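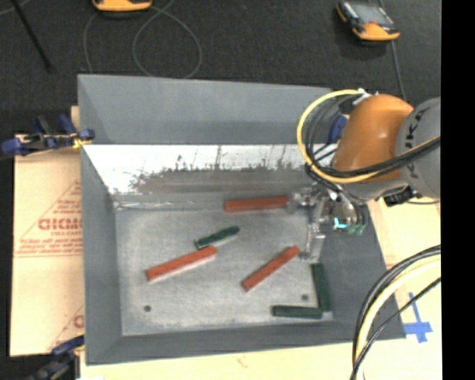 Bacs de rangement Peron, grand modèle : l'avis après deux hivers

J'ai acheté deux bacs Peron en juillet pour remettre de l'ordre dans l'atelier, où les chutes de bois et la quincaillerie finissaient toujours dans des cartons. Le modèle testé est le grand, gris, vendu 33 euros pièce. J'avais hésité avec le Broneck, moins cher mais plus étroit.

Montage

Rien à monter. Les poignées se clipsent, il faut appuyer fort. L'une des miennes a demandé un coup de maillet.

À l'usage

Le bac encaisse bien le poids. J'y mets des tasseaux, des équerres, des serre-joints, et le fond n'a pas bougé. Il se glisse sous un établi Carrasco standard avec un peu de marge. En revanche, plein, il est pénible à tirer sur du béton brut. J'ai fini par visser des patins en feutre — ils tiennent toujours.

Le couvercle est vendu à part et je le trouve trop souple. Il se creuse au milieu dès qu'on pose quelque chose dessus, et l'eau de condensation y reste.

Nettoyage

Un coup d'éponge suffit pour la poussière. La colle à bois part à la spatule, la résine beaucoup moins bien.

Pour qui ?

Pour un garage ou un atelier, oui. Pour un balcon, je prendrais plutôt le Jirkow, dont le couvercle ferme vraiment. J'en rachèterai un troisième, sans couvercle.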